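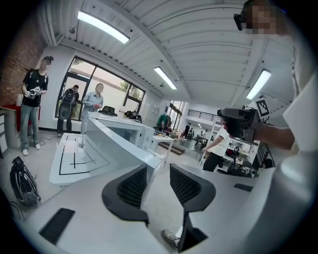 Notes pour l'intervention : chaîne logicielle Gultitz, de la capture à la politique
Macarena Bravo, équipe perception et outillage
Séance de l'après-midi, questions à la fin

1. Entrée en matière

Se présenter en deux phrases. Dire tout de suite que l'exposé porte sur le logiciel. Pour la mécanique des pinces, renvoyer à la présentation Plevano du matin.

Le problème de départ : plusieurs opérateurs travaillent dans la même salle, chacun avec deux pinces tenues à la main et une vue prise depuis la tête. Il faut obtenir des trajectoires exploitables par un planificateur. Nous avions 371 séquences en février quand nous avons figé le format. Le jeu actuel en compte 3,683 (le lire « trois mille six cent quatre-vingt-trois », la virgule vient de l'export).

Ne pas dérouler l'historique du projet. Passer directement à l'horloge.

2. Synchronisation

Chaque flux arrive avec son propre horodatage. Au début, nous recalions tout à la fin, sur le poste d'annotation. C'était une erreur : les dérives s'accumulaient et le recalage masquait les images perdues. Maintenant, le démon Clillon impose une horloge commune avant l'enregistrement et refuse de démarrer si un flux manque.

Donner le chiffre : seuil de rejet à 2 millisecondes entre la pince gauche et la pince droite. Préciser que ce seuil est réglable, mais que nous n'y avons plus touché.

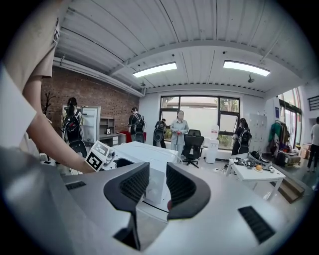 Les paquets en retard sont marqués et conservés. Le filtre en aval décide ensuite quoi en faire. On m'a demandé pourquoi ne pas interpoler à la volée. Réponse : une pose interpolée ressemble trop à une pose mesurée, et le modèle apprend les deux de la même manière. Si quelqu'un insiste, montrer le fichier de configuration.

3. Estimation de pose

L'estimation combine deux sources : l'odométrie visuelle calculée depuis chaque pince et la détection des marqueurs dans la vue de tête. La première est fluide et dérive. La seconde est absolue, avec des trous. Un graphe de facteurs réunit les deux sur une fenêtre glissante de 300 images.

Insister sur les occultations, c'est la partie que les gens sous-estiment. Quand l'opérateur se penche, ou quand une main passe devant un marqueur, la vue de tête ne donne plus rien pour cette pince.
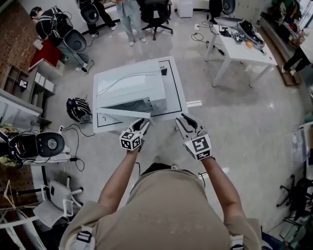
Le solveur traite les deux pinces séparément, puis ajoute une contrainte faible entre elles quand la tâche est bimanuelle. Cette contrainte est désactivée par défaut. L'ouverture de porte est le bon cas pour l'expliquer. La pince gauche appuie sur le bord du panneau blanc, la droite reste juste devant le même bord. Les deux poses sont proches, les rôles sont différents, et une contrainte trop forte tire la pince libre vers le contact. Les cubes de marqueurs montés sur le corps des pinces aident à lever l'ambiguïté, parce que le détecteur peut s'accrocher à plusieurs faces. Garder cet exemple même si le temps manque.

Mentionner aussi le ruban noir sur la table : le module Betancur s'en sert pour estimer le plan de travail, et le repère table vient de là. Avant, nous le saisissions à la main.

4. Segmentation et contrôle qualité

Trois étiquettes par segment : approche, contact, retrait. La coupure se fait sur la vitesse relative des doigts et sur la distance à l'objet. L'annotateur corrige seulement les segments dont le score est bas.

Points à citer, dans cet ordre :

- Visage flouté avant toute copie hors du poste local. Le floutage est une étape de la chaîne, avec son propre journal.

- Rejet automatique si la pose d'une pince saute d'une image à l'autre. La séquence part dans une file à part et peut être rejouée avec un autre réglage.

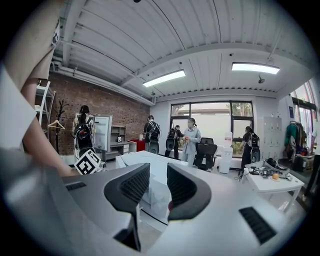

- Rejeu cinématique. Chaque trajectoire est passée au planificateur du bras cible, sans moteur physique. On vérifie les limites articulaires et les collisions avec la table. Une séquence peut être très propre côté perception et impossible à exécuter.

- Version du solveur inscrite dans l'en-tête. Sans elle, on ne compare rien.

5. Ce qui reste ouvert

Les portes et les tiroirs gardent une erreur d'orientation en fin de course. Nous pensons que cela vient du modèle d'articulation, qui suppose un axe fixe pendant tout le segment. Un correctif est en revue.

L'interface de relecture est lente sur les longues séquences. Elle charge toutes les vues d'un coup. Ne pas faire la démonstration en direct, utiliser l'enregistrement.

Pour les questions sur la licence du code, renvoyer à la page du dépôt Gultitz. Pour l'accès aux données brutes, prendre les adresses et répondre par courriel après la séance.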